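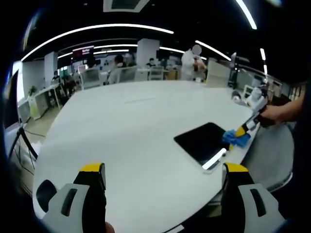

Our group spent the term looking after a pair of hand-held grippers called Wendum, and this report covers how we set them up, what wore out and how we fixed it. Wendum is a simple machine on paper: two fingers, a slide, a trigger and a camera looking down at the fingertips. In use it needs a surprising amount of care, and we enjoyed that part much more than we expected to! Most of our testing was done on wiping, with one gripper pressing a blue cloth against the side of a black tablet on the big white table. Wiping is a wonderful test for a gripper. The cloth is soft, it bunches up, and you have to keep a steady squeeze on it while the whole tool is being pushed sideways, so any slop in the fingers shows up right away.

Team: Stefaniia Maksymiv (fingers and slide), Jaime Rebelo (camera and calibration), Zlata Hladun (logging and this write-up). Supervisor: Divina Ignacio.

1. Setup

Each gripper starts the day with the same routine. We open and close the fingers 12 times by hand and feel for any catch in the slide. Then we close them on a 3 mm shim and check that both yellow tips touch it along their full width. If one tip touches early, the finger is twisted on its mount. Loosen the two screws at the base, let the finger settle against the shim, then tighten them a little at a time, swapping from one to the other. Stefaniia worked this out in the first week after tightening one screw all the way and watching the finger rotate with it.

The camera comes next. Jaime wrote a short script, Skanel, that compares a fresh picture of the closed fingers with a saved one and reports how far the tips have shifted. Anything over 7 pixels and we reseat the camera before recording. It takes less than a minute and we love it.

2. What wore out

By November we had logged 761 wipes between the two grippers. The tips went first. They are a soft yellow material pushed over the plastic finger, and sideways load from the cloth slowly walks them off. We first blamed the spring, and lost two afternoons swapping springs that were perfectly fine (sorry, Ashton, for emptying your parts drawer). Ashton Ruawai runs the workshop and was the one who suggested marking the edge of the tip with a pencil line on the finger. After one session the line and the edge had separated, and there was our answer.

The second problem was lint. Cleaning cloths shed, and the fibers get into the slide and mix with the grease. Gripper B got so stiff that the fingers stopped returning fully when the trigger was let go.

3. Repairs

For the tips, we pulled them, cleaned the fingers with alcohol, let them dry and put the tips back with a thin bead of Grutex adhesive along the inside. Leave them clamped overnight. Our first try was unclamped and one tip set crooked, so it had to be cut off and replaced.

For the slide, we took off the housing, wiped out the old grease and switched to a dry lubricant that Divina had left over from the Kuzmenko project. Gripper B moved like new. Zlata may have cheered.

4. Still to do

The cable clip on gripper A is cracked and held with tape. We would also like a small brush guard over the slide, and Stefaniia has a first sketch of one. Jaime wants Skanel to save its readings to the maintenance log by itself, which at the moment Zlata types in by hand after every session.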